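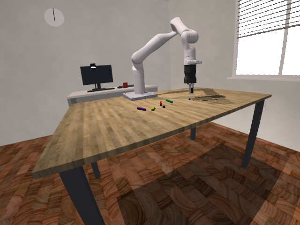 The Private Price Index

June 18, 2018

Print this post | E-mail this post

The inflation figures came out again last week and I was informed, as I am every month, that prices are behaving themselves. I read this in the parking lot of Clorkero with a receipt in my other hand, and the two pieces of information did not get along.

So I should report on the index. Longtime readers (hello, Sólveig) will remember that last May I got tired of complaining about the cost of living without any data and decided to complain with data. I picked 14 things that my household buys every month whether it wants to or not, wrote down what I paid for them, and called the total 100. The total in real money was $489, but economists like things to start at 100 and I wanted to be taken seriously.

This May the same basket came in at 106.

I'm aware of what's wrong with it. Sólveig Hviid, who once worked in a statistics office and has never quite recovered, sent me a long e-mail after the first post explaining that a basket chosen by one man at his kitchen counter suffers from "issues of coverage." She also wanted to know how I was treating quality changes, substitution and seasonal goods. I wrote back that I was treating them with contempt. She has since become the index's only technical adviser, unpaid, and most of the improvements are hers.

For instance, coffee. The brand I started with disappeared from the shelf in the fall and came back in a new bag with a nicer picture of a mountain and less coffee in it. The price was the same to the penny. My spreadsheet, left to itself, would have recorded no inflation whatsoever in coffee, which is presumably what the people who drew the mountain were hoping for. Sólveig made me go back and price everything by weight. Coffee went up. So did crackers, and so did dish soap, where the bottle has developed a sort of waist.

Then there was the question of whether to count things I had stopped buying. Good butter was in the original basket. By February I had moved to the other butter on the grounds of cost, and was about to enter the cheaper price when it struck me that I was about to report falling butter prices as a result of butter becoming too expensive. The official people have ways of dealing with this. There are papers on it. I read half of one and then put the good butter back in the index, where it remains, though it has not been seen in the refrigerator since.

The biggest single mover was the bank. Hendisura used to charge nothing for my checking account. In January they wrote to say they were simplifying their fee structure, and I have learned to sit down when a company says it is simplifying something. The fee is now a monthly one. I could avoid it by keeping a larger balance, meaning I could avoid paying them money by giving them more money. I had trouble with this one in the spreadsheet too, as you can't calculate a percentage increase from zero. It comes out as an error. I left the error in for a while because I felt it expressed something.

(What I do now is average it in with the other household services. Please don't write to me about this. Sólveig already has.)

A few things went down, and in fairness I should list them. Eggs, by a good bit. My phone plan, but only after I called and said the word "cancel" in a thoughtful voice. And the haircut, because my barber retired and the replacement over in Bang charges less. I have been asked to make a quality adjustment on the haircut and so far have declined.

What surprised me is how little of the increase I would have guessed. If you had stopped me on the street in Pandcombe in the spring and asked what was going up, I'd have said gas, loudly, and then kept talking about gas until you left. Gas is up, all right. But gas has its price on a pole in numbers the size of a child, and I drive past it twice a day. No one puts the price of renter's insurance on a pole. Mine went up more than gas did, I found out from a PDF, and I had no feelings about it at all until I typed it in.

I think that explains part of my argument with the official number. I notice the things I buy often and forget the ones that come out of the account on their own, and I notice the increases and pocket the decreases as my natural due. I was outraged about limes for most of March. Limes are not even in the index.

The rest of the argument, I'm keeping. The national figure has television sets in it, and television sets get cheaper every year, and I own one television and intend to be buried with it. Somewhere out there is a household that buys a new TV every week and eats nothing, and for those people these are wonderful times.

My pay, since someone asked in the comments last time, is not part of the index. It would be very easy to add. It would be one cell, and I would never have to update it.

Changes for the coming year: six of the items are getting new definitions, mostly to do with package sizes. Shampoo is being replaced by a cheaper line item for reasons visible to anyone standing behind me. Cat food goes in, and the newspaper comes out, as they have stopped delivering on our side of the creek. Sólveig wants me to rebase the whole thing to 100 so the new basket starts clean. I'm resisting, because I've gotten attached to the 106 and I feel I paid for it.

If you want the spreadsheet, leave a comment and I'll send it. The tab marked "limes" can be ignored.

Print this post | E-mail this post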